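Aug 9, 2026. Garnthorpe bench, laundry task, day whatever.

Picked up where I left off. The count on the collection machine says 1,509 episodes kept across all garment tasks, which sounds like a lot until you ask how many of them are any good for what we want now. The old ones were recorded under the first task wording ("fold the shirt"), and a fair number of them contain no shirt. I'm leaving them in the pool with a tag, `v1_wording`, and will let training decide whether to hold a grudge.

**Goal for today:** more grasp-and-spread episodes, sports clothes only. The policy is fine with cotton. Give it anything slippery and it pinches air, lifts the air carefully, and lays it down flat. Very neat work on the air.

**Setup**

- Wrist camera only for the policy input. The overhead view still gets saved but I'm not using it. Last week's lesson: the overhead lags the wrist by 2 frames and the model had learned to live with that, then fell apart when I fixed it. Not touching it again until this batch is closed.
- Exposure locked. Auto exposure was hunting every time something bright came into view, and the first Clorside batch is full of it.
- Teleop through the Andis leader arm. Trigger on the leader has a dead zone at the start of travel. I've stopped noticing, so the data probably has a small hitch at every close. Write this down somewhere better than here.
- Gripper opening at reset is now always fully open. Before, it was wherever the last person left it, and the model took that as a hint about the task.

**Morning run**

Recorded 88 episodes before lunch. Threw out 8. Reasons, from my notes on the scrap pad:

- dropped the garment off the side and kept recording while saying a word
- two-layer pinch when the wording says one layer (most of them)
- leader arm hit its joint limit, follower sulked
- forgot to press start, performed beautifully, pressed stop, which started it

That last one is the best fold I've done on this rig and it exists only in memory.

The two-layer pinch is the real problem. With mesh you can't tell from the wrist view whether you've got one layer or both until you lift, and by then you've either got it or you're demonstrating a mistake. I went back and forth on whether to keep those as failures with a label. The Tatlı loader supports a per-episode success flag but nothing finer, so "grabbed both layers, noticed, let go, tried again, fine" gets the same mark as a clean one. I'd like those recoveries in. A model that has only ever seen success has no idea what to do with its hands when things go wrong, and neither would I.

Decision for now: recoveries stay in and count as success if the garment ends up spread. If it ends up in a ball, failure. If it ends up on the floor, deleted, and we don't discuss it.

**Start states**

I noticed I have a style. When I crumple a garment for the next episode, I do it the same way every time: pick up by the middle, drop, small shove to the left. Looked at a batch of first frames in a grid and it could have been one episode copied. So much for variety. The new routine is to drop from a different height each time, sometimes leave part of it hanging toward the edge, sometimes keep a second garment nearby so the model has to choose. The instruction names the one on the left or the one on the right. Colors are no help when both are red, and I did that on purpose, so future me is not allowed to complain.

First frames look much less rehearsed now. The jersey-or-shorts question is left open by some of these piles even for me, and I'm the one who dropped them.

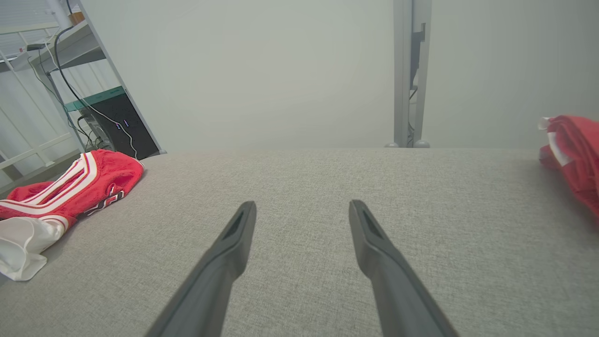 The wording problem follows from that. I'd been typing the garment type into the instruction because I knew what it was, but if it can't be read from the first frame then I'm teaching the model to take my word for it. Switched to "spread the red garment on the left" for the afternoon. Once it's flat, a second instruction can be as specific as it likes. This means splitting long episodes at the flat point, and the splitter script cuts on gripper-open events, of which there are now plenty thanks to all the recoveries. Will cut by hand for today. Will regret this.

**Afternoon**

Slower. The woven top grips the cloth more than the old table did, so dragging a sleeve out straight takes a lift first or the whole thing bunches up behind your fingers. Good for the data, bad for the wrist (mine). I caught myself pressing down to get under an edge, and the force reading went up enough that the follower paused. Added a soft limit on downward travel. It now stops a hair early and I have to come in at more of an angle, and I think the grasps are better for it, though I would say that.

Tried a quick replay of one morning episode open loop, same start pose, garment dropped roughly where it had been. Missed completely. As expected, but I like to be told.

**To do**

- fix the splitter so it looks for a long pause as well as an open gripper
- retag the Clorside batch by exposure, or drop it
- ask whether Tatlı can carry a second label field
- measure the Andis trigger dead zone
- train on kept episodes with and without recoveries, same steps, same seed, and compare on the mesh set
- put the start-stop button somewhere a person would look

Backup to the shared drive started at the end of the day. Progress bar has not moved but the fan has opinions.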